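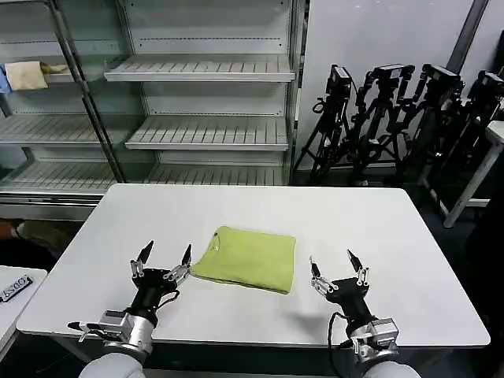
Figure 3.1. Folded garment between the two open grippers. A rest state of this type is scored under Section 3.4.

Lecture 3. Garment folding from teleoperated demonstrations
Instructor: Faraji Muli

3.1 Problem statement

A single garment is placed on a table in an arbitrary crumpled state. Two arms with parallel two-finger grippers must bring it to a folded state inside a target rectangle. Observations are the head camera image, one wrist camera image per arm, and joint positions. Actions are joint targets for both arms plus two gripper commands.

Rigid pick-and-place gives the policy a pose to estimate. Cloth does not. The configuration space is very large, most of the garment is hidden by other parts of the garment, and two states that look alike from the head camera can need different first grasps. We therefore skip explicit state estimation and learn a map from images to short action sequences (see Lecture 2 for the chunking formulation, which is reused here without change).

3.2 Task phases

For labeling we split an episode into four phases.

Phase A, grasp search. One gripper picks a point on the bundle and lifts. The point does not have to be a garment corner, only something that raises enough fabric to expose an edge.

Phase B, spread. The second gripper takes the exposed edge and both arms pull apart and lower. Repeated if the result is not flat.

Phase C, fold. Sleeves in, then hem to collar, then one cross fold.

Phase D, release. Both grippers open and clear the cloth. Dragging the top layer on exit is a common way to lose a fold that was otherwise good.
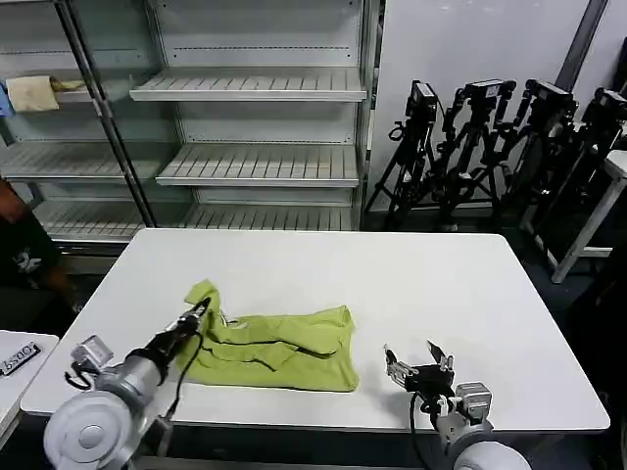
Figure 3.2. Single-arm lift of a crumpled garment. Left gripper closed on a raised corner of the fabric, right gripper open and not in contact.

Phase A is the phase in which demonstrators disagree most. Given the same bundle, two operators often choose different grasp points, and both choices can succeed. A policy trained with a plain mean squared error loss averages them and closes on the fabric between the two, or on nothing. The Vitby baseline has this fault. The Zetari policy replaces the regression head with a diffusion head and keeps the modes separate.

3.3 Data

The Wovthorpe set has 141 demonstrations, recorded at 30 Hz. Episodes longer than 40 seconds were discarded before training. No rebalancing between phases was applied - Phase B dominates by frame count, and you should keep this in mind when reading per-frame losses.

3.4 Scoring

Each policy gets 15 trials per garment. A trial is a success if, after release,
(a) the outline is close to rectangular,
(b) no sleeve extends past the outline,
(c) the bundle lies wholly inside the target rectangle, and
(d) neither gripper holds fabric.

Small turned corners and shallow creases in the top layer are allowed. Loose fabric under the bundle is not checked, as it cannot be seen from the head camera. This makes the score optimistic, and Ross proposes weighing in bundle thickness along the front edge. We do not use that correction in this course.

3.5 Failure modes

Multi-layer grasp: the gripper closes on two or more layers and the spread never opens the garment. Main failure in Phase A.
Regrasp loop: the policy lifts, drops and lifts again at the same point. Short observation history makes it worse.
Early release: gripper opens before the cloth reaches the table.

3.6 Exercises

1. Show that the minimizer of the squared error loss for a two-mode action distribution with equal weights is the midpoint of the modes.
2. Criterion (d) can be read from joint positions alone in some cases. State which, and give a case where it fails.
3. Propose a label for Phase A that does not require a human to mark the grasp point.

Exercise 3 will be discussed at the start of Lecture 4.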